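Prisarell has paused unattended play on its tabletop chess arm after a fault that let the gripper keep closing once it already had hold of a piece. The company posted a notice to owners in February and says the arm can still be used if an adult stays at the table and the grip force is turned down.

The fault was reported by the Pevum games club, which runs one of the arms on a roll-up vinyl board for practice evenings. During a game the arm picked up a pawn, stopped over the board and did not let go. The motor that works the fingers went on pulling until the controller shut down from overload 30 seconds later. The arm then sagged, and the fingers came down among the pieces on the board.

A player who reached in to save the position was pinched on one finger. The skin was not broken and no treatment was needed, according to the club's write-up, which was sent to Prisarell the same evening.

Prisarell makes the arm from 3D-printed plastic links with hobby-size servo motors at the joints. Normal play puts it directly over the pieces, and its cable has to pass over them too. The club told the company that the cable had dragged on tall pieces before, mostly the kings and bishops, but that it had never treated this as more than a nuisance.

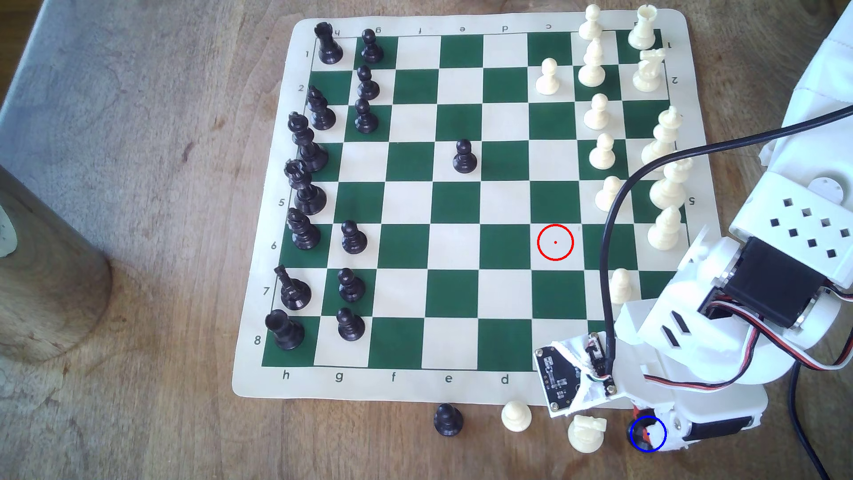
## What the company found

Prisarell says the cause was a missed reading. The gripper is supposed to check the load on its motor several times during each grab and stop closing when the load reaches a set level. In the software version the club was using, a delay in the cable link could make the controller skip that check. With no reading, the program assumed the fingers were still empty and told them to keep closing.

A second problem made the first one worse. When the controller overloads, it cuts power to every joint at once, including the shoulder and elbow. Nothing is left to hold the arm up, so whatever is under it takes the weight. Prisarell said in its notice that this was a design choice made early on, when the arm was lighter, and that it should have been looked at again.

The company repeated the fault 8 times on its own bench by slowing the link on purpose. Du, the repair shop that services the arms for Prisarell, checked the unit from Pevum and found a worn tooth on the gripper's drive gear but no broken parts. The shop did not think the worn gear had caused the failure.

Eltex, which supplies the cables, has been asked to test a batch from the same order. It has not reported any results.

Work with the arm has gone on at Pevum under the new rules, with someone seated beside the power switch. The gripper's red-tipped fingers take a chess piece by its narrow stem, and the club says it has noticed that pieces standing close together still get knocked down when the arm comes in low.

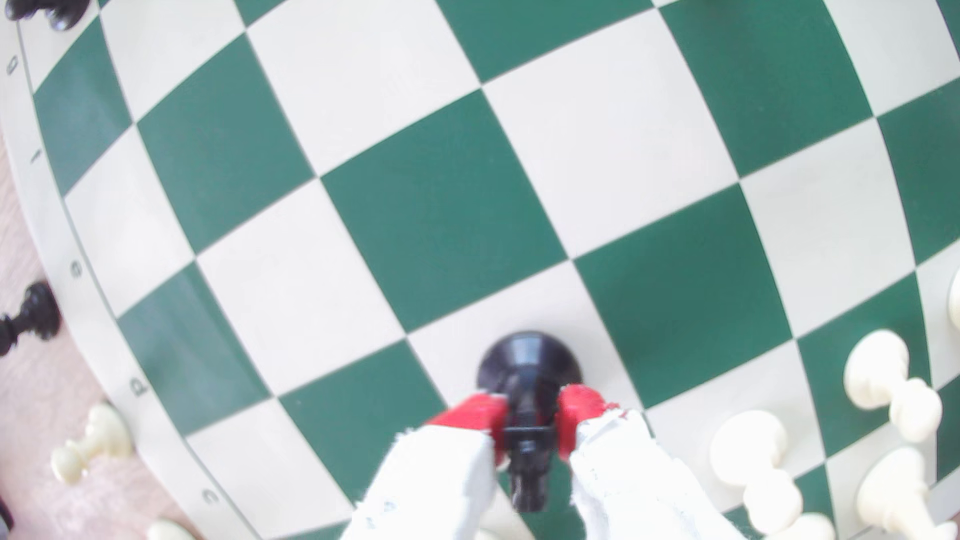

*2 min read*

## What owners should do

The notice applies to arms running software version 2. Owners are asked to take these steps before the next game:

- Turn off unattended play in the settings menu.
- Set the grip force to the lowest level that will still lift a king.
- Keep hands away from the board until the arm is back in its parked position.
- Route the cable behind the arm and clip it to the base.
- If the gripper stalls, support the arm from underneath before switching off the power.

Prisarell warned owners not to pull a stuck piece out by hand. The fingers can spring shut when the piece comes free, and the tips can come off with it. The better way is to support the arm, cut the power and open the fingers using the wheel on the side of the gripper.

A software update is being tested. It stops the gripper when a load reading is missing, and it shuts down the finger motor separately so the other joints stay powered. Prisarell would not give a release date. Owners with a gripper that clicks or slips can send it to Du for a free inspection, with postage paid in both directions.

The club has asked for one more change, a stop button that can be reached from either side of the board. Prisarell said it is considering the request.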